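Hard water scale keeps coming back in kettle and on faucets, is a softener worth it?

Posted in Plumbing and Water > Water Quality

Kanyarat Duangkaew

We moved into a house outside Darkbridge in August and the water here is a lot harder than what we had before. I knew it was a hard water area when we bought the place, but I didn't think much of it. Now I'm cleaning white crust off something every weekend.

What we have going on:

The kitchen faucet aerator clogs up and the stream starts spraying sideways. I have taken it apart and soaked it more than once.

The shower doors have a haze on them that regular glass cleaner doesn't touch.

The kettle gets a white layer on the bottom, and there are flakes floating in the tea if I pour the last of the water out. My mother drinks tea all day and she has started bringing it up at every meal.

The dishwasher leaves the glasses cloudy. I turned up the rinse aid and it helped a little.

The water is from the town, not a well. I bought a pack of test strips at the hardware store and the color landed near the top of the chart, so "very hard" according to the package. I haven't looked up the town's own report yet.

A salesman from a company called Prondov came to the house and quoted us for a whole-house softener with a carbon filter in front of it. It was more than $2000 before installation, and he wanted an answer the same evening. He also ran a demonstration where he put drops in a glass of our water and it went cloudy, which looked bad, but I don't know what it proves. I told him we would think about it.

My husband would rather buy one of those electronic descalers that wrap around the pipe. They're much cheaper and don't need salt or a drain. The reviews are all over the place.

So I'd like to know three things. Is a salt softener worth it for a house with four people? Do the electronic ones do anything? And if we wait a year before we spend the money, what is the best way to keep up with the scale in the meantime without ruining anything? We have a tank water heater, gas, and I don't know how old it is. The counters and the shower bench are stone, and I've been using vinegar on the faucets, if that matters.

Thanks in advance.

Jytte Bjarnason

I've lived with hard water for most of my adult life, in two houses, one with a softener and one without. I'll go through it in your order.

First, get a real number before you buy anything. Test strips are fine for a rough idea, but a softener is sized by grains per gallon and by how much water you use. Your town should have a yearly water report, and if hardness isn't listed in it you can call the water department and ask. They get that call all the time. If the report gives it in milligrams per liter (same thing as parts per million), divide by 17.1 and you have grains. Anything over 10.5 grains is usually called very hard.

The glass that went cloudy is a standard sales demonstration. Some of them use soap and some use a chemical that makes the minerals drop out where you can see them. It shows that there are minerals in the water, and you knew that from the kettle. Hardness is calcium and magnesium. It's a nuisance for the plumbing but it isn't a health problem for most people. I wouldn't sign anything with a company that needs an answer the same evening. Get two more quotes, and make at least one of them from a regular local plumber who will install a unit you buy yourself. Ask each one for the grain capacity, whether it regenerates on a timer or on a meter (you want the meter), and what the labor covers.

Is it worth it with four people in the house? In my opinion yes, if you plan to stay. We used less soap and less detergent, the shower doors stopped hazing, and I quit buying aerators. The running costs are salt, a little water for regeneration, and almost no electricity. You have to carry the bags in, and they're heavy. Our softener was a Himia, a plain one with no app, and it was still working when we sold the house. I don't have any special loyalty to it. The brand matters less than getting the size right and having somebody nearby who carries parts.

Two things to know before you put one in. Softened water has some sodium in it, so if anyone in the house is on a strict low-sodium diet, ask their doctor, or have the plumber leave the cold line to the kitchen sink unsoftened. A lot of people do that anyway for the taste. Also leave the outside spigots on hard water. There's no point in spending salt on the lawn. And check whether your town has rules about softeners that discharge to the sewer, because some places restrict them.

On the electronic descalers: I tried one in the second house. I wrapped it the way the instructions said and left it on for months. I saw no difference in the shower and no difference on the faucets. Other people will tell you theirs works. It doesn't take any calcium out of the water, so the glasses and doors will still spot when they dry. If your husband wants to try it, buy it from a store with a good return policy and write down what the scale looks like on the day you start.

Now for getting through the year.

Stop using vinegar near the stone until you know what kind it is. Marble, limestone and travertine are etched by acid, and the dull mark that's left is damage to the surface, so no amount of scrubbing will take it off. Granite holds up better but the sealer may not. Engineered quartz is mostly all right with a quick wipe and a rinse, though I still wouldn't let vinegar sit on it. Lemon juice and most of the bathroom descaling sprays are acids too. Read the label on the back.
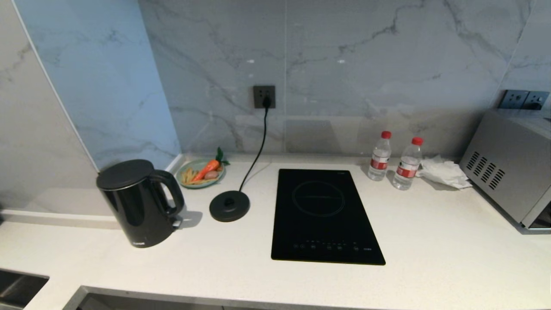

For faucets, unscrew the aerator and soak it in a cup inside the sink, so that any drips go down the drain. Equal parts white vinegar and warm water, an hour, then an old toothbrush. For a shower head that comes off, do the same in a bucket. If the finish is anything other than chrome, check with the manufacturer first. Some of the bronze and brass colored finishes will come off with the scale.

For the kettle, citric acid powder is easier to live with than vinegar, mainly for the smell. Buy it in the canning section. A tablespoon in a full kettle, bring it to a boil, turn it off, unplug it, and leave it for 20 minutes. Pour it out in the sink and rinse well. Then boil a kettle of plain water and throw that out as well. Don't put an electric kettle under water to clean it, and keep the underside and the base dry. Check the manual if you still have it, because a few makers want you to use their own descaler. Emptying the kettle at night helps more than you'd think. Water that sits and gets boiled again and again leaves more behind.

For the flakes in your mother's tea, see if the kettle has a mesh filter in the spout. Many of them pull out and can be soaked along with the aerator. If there isn't one, just don't pour the last inch.

For the shower doors, a squeegee after every shower. It takes a few seconds and it works better than any spray. You'll need to get the old haze off first or you'll only be polishing it.

For the dishwasher, keep the rinse aid full and run a dishwasher cleaner through it once a month. Some models have a hardness setting that people never find, so look in the manual for that too.

The water heater is the one I'd worry about most. Scale settles on the bottom of a gas tank and makes it work harder, and you may hear it rumble or pop when the burner is on. The age is usually coded in the serial number on the label, and the maker's website will tell you how to read it. Flushing once a year is the normal advice, more often with water like yours. But if the tank is old and has never been flushed, have a plumber look at it before you open the drain valve. Those valves can refuse to close again once there's sediment in them.

wongsuwan_57

Had a Prondov guy out too. His first price was a lot higher than his last price, so whatever they quoted you, there's room in it. I passed and bought one at a big box store and put it in myself with a bypass valve kit. Took me most of a day, 3 trips to the store for fittings. If you can solder or use push fittings it's not hard, but you need a drain and an outlet close to where the main comes in. Check that before you spend anything.

Magnets and electronic gadgets are junk, save your money.

I just use straight vinegar on everything and never had a problem, but we don't have stone.

Kanyarat Duangkaew

Thank you both. I called the water department and it's 19 grains, so the strips were right. The serial number on the heater says it's 11 years old, and it does make a popping noise in the mornings. I have a plumber coming to look at that and I'll ask him for a softener price while he's here.

The kitchen counter is quartz but the shower bench is marble, and there's a dull spot on it under where I hung the shower head in a bag of vinegar. I guess I know what that is now. Does anyone know if a spot like that can be polished out at home, or do I need a stone company? I can start a new thread if that's better.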